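Séverine Aubert
@severine_baut

So, Dezember, draußen ist es seit halb fünf dunkel und ich sitze immer noch in der Werkstatt. Zeit für einen Thread über Demonstrationen sammeln, weil mich nach dem letzten Post echt viele gefragt haben, wie das bei uns im Alltag läuft. (1/n)

Kurz zum Stand: Wir trainieren eine Policy für zwei Arme, und die lernt ausschließlich aus Episoden, die ein Mensch per Teleoperation vorgemacht hat. Kein Simulator, keine Reward-Funktion. Alles, was das Modell kann, hat vorher jemand von uns mit den Händen getan. Inklusive aller schlechten Angewohnheiten, dazu später mehr!

Der Datensatz heißt intern Faruria. (Fragt nicht. Hugo durfte den Namen aussuchen.) Stand heute Nachmittag: 3126 Episoden. Davon gefallen mir deutlich weniger, aber drin sind sie erst mal alle.

Thema gerade: Küche. Sachen aus dem Regal nehmen, Sachen ins Regal stellen, Teller, Schüssel, Tüten. Klingt nach nix, ist aber genau das Zeug, an dem die letzte Version reihenweise gescheitert ist. Vor allem Tüten. Ich träume von Tüten.

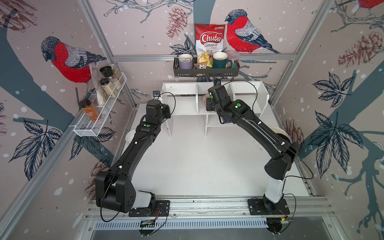 Beide Greifer vorm Regal, braune Tüte im mittleren Fach. Und ja, Dompfaffen an der Wand.

Zur Tapete: die ist ein Segen. Vorher hatten wir überall glatten weißen Hintergrund, und die Policy war super, solange der Hintergrund glatt und weiß war. Dann lief einmal jemand mit kariertem Hemd vorbei und der linke Arm wusste nicht mehr, wo er ist. Seitdem wird tapeziert. Mendel, so heißt diese Zelle, hat jetzt also Vögel, Äste und Zapfen.

Die zweite Zelle heißt Mastent und bekommt als Nächstes irgendwas mit Streifen. Vorschläge gern in die Kommentare, ich hab noch Kleister übrig.

Ablauf einer Session: Wir nehmen in Blöcken zu 50 Episoden auf. Danach Pause, und zwar Pflicht. Nach dem Block merkst du selbst gar nicht, dass du schlampig wirst, aber in den Gelenkkurven sieht man es sofort. Da wackelt alles.

Zwischen den Episoden wird umgeräumt. Andere Becher in den Drahtkorb, Gewürzgläser tauschen, Chipstüte mal hierhin, mal dorthin. Das Umräumen dauert bei uns länger als die Aufnahme selbst, und es ist der Teil, den man auf keinen Fall abkürzen darf. Ich hab's probiert. War eine vergeudete Woche.

Stichwort Chips: Maniokchips sind ein hervorragendes Trainingsobjekt. Knallrote Tüte, knistert, verformt sich, liegt nie zweimal gleich. Leider auch sehr lecker, der Bestand schwankt.

Jetzt zu den schlechten Angewohnheiten. Hugo Coste und ich teleoperieren komplett unterschiedlich. Ich fahre langsam an, halte kurz vor dem Objekt an, dann greife ich. Hugo zieht in einer einzigen Bewegung durch. Beides klappt! Aber das Modell hat aus beidem so eine Art Mittelwert gebaut: zügig anfahren, kurz vorm Ziel einfrieren, dann zu früh zugreifen. Furchtbar anzusehen.

Lösung bisher: ein Zettel mit 4 Regeln, der neben der Tastatur klebt.
- vor dem Griff nicht anhalten
- nie beide Arme gleichzeitig ins selbe Fach
- nach dem Ablegen erst öffnen, dann zurückziehen
- Fehlgriff? Weitermachen und korrigieren, nicht abbrechen

Die letzte Regel war der größte Streitpunkt. Ich wollte anfangs nur saubere Episoden. Hugo meinte, dann lernt das Ding nie, wie man sich aus einem Patzer rettet. Er hatte recht, steht hiermit öffentlich im Netz, bitte Screenshot machen.

Beim Durchsehen heute hab ich 29 Episoden rausgeworfen. Meistens das Übliche: Kamerabild hängt, Zeitstempel passen nicht zusammen, oder jemand (ich) hatte den Ärmel im Bild. Dafür haben wir ein kleines Tool namens Rajput, das verdächtige Sprünge markiert. Anschauen muss man sie trotzdem alle selbst. Kaffee hilft.

Was ich vor einem Jahr gern gewusst hätte: schreibt euch zu jeder Episode auf, wer gefahren ist. Wir haben das am Anfang nicht gemacht und dürfen jetzt anhand der Kurven raten. Geht, macht aber keinen Spaß.

Nächster Post dann zum Training selbst, falls der Lauf heute Nacht durchkommt. Und wer Erfahrung mit durchsichtigen Verpackungen hat, bitte dringend melden, die Kameras und ich sind da gerade ziemlich ratlos.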